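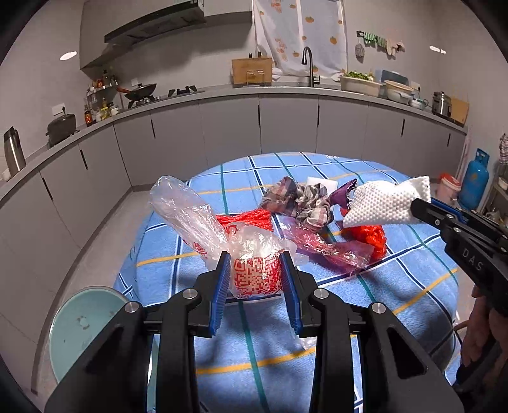
4.2 The Table as a Place for Soft Plastics

It would be easy to think of a used plastic bag as something that goes straight from the shopping to the trash, and we confess that our own first coding sheet in the Rerach study was drawn up with that short trip in mind. The households of Drallcombe soon taught us better. Between the unpacking and the bin there is very often a table, and on the table a pile, and the pile may sit there through a meal or two before anyone gets to it. Of the 1043 soft plastic items entered in our kitchen diaries, 266 were written down at least once as lying "on the table," and we came to feel that this stop deserved a section to itself.

What makes these piles so hard to classify (and, we must say, so pleasant to look at) is that they are hardly ever made of plastic alone. Figure 6 gives a fair idea of the mixture. A small translucent bag with a large red printed code on it shares a checked tablecloth with a long clear bag, a piece of bright red net-like material, and a sheet of see-through pink plastic, with a white pouch covered in little raised bumps held in the air, and in among the things on the table is a bunched plaid cloth that belongs to another category altogether. Our diary keepers wrote such things down together, in one breath, and when we asked them to split the entry into "packaging" and "textiles" a good many left the second line blank. To them it was simply what was on the table.

We also found that shape mattered more to people than material did. A flat bag was "still good" and might be smoothed out and put in a drawer. A crumpled one was a matter of opinion. A knotted one was, for nearly everybody, finished -- the knot was how a person told the rest of the family that the bag had been decided on. For this reason we added the state of the bag to the coding sheet in November, with separate codes for flat, crumpled and knotted, and went back over the earlier diaries as well as we could.

Figure 6. Soft plastics and cloths together on a kitchen table. Second view: a red bag knotted at the neck, with other items still lying open on the cloth. 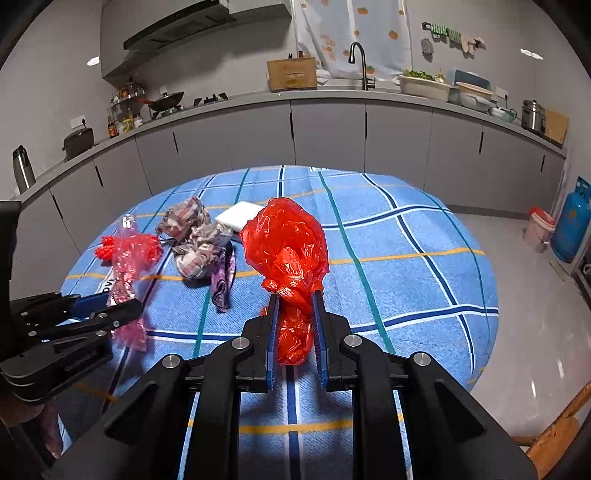
The knot does not settle everything, of course. Several of the 86 households told us about bags that were tied up, set aside and then opened again, usually in search of a receipt or a bottle cap, and one diary follows the same bag through three knots in a single weekend. We kept each of these as one item with repeated states, which makes the totals a little smaller than they would be under the Ayala method and should be remembered when the two are compared.

Cloths, sponges and other washing-up things turned up beside the plastics so regularly that we finally gave them a code of their own, "companions." They are left out of the counts in Section 4.3, where we turn to the drawer, the hook behind the door and the other places where bags are kept once they have been judged worth keeping.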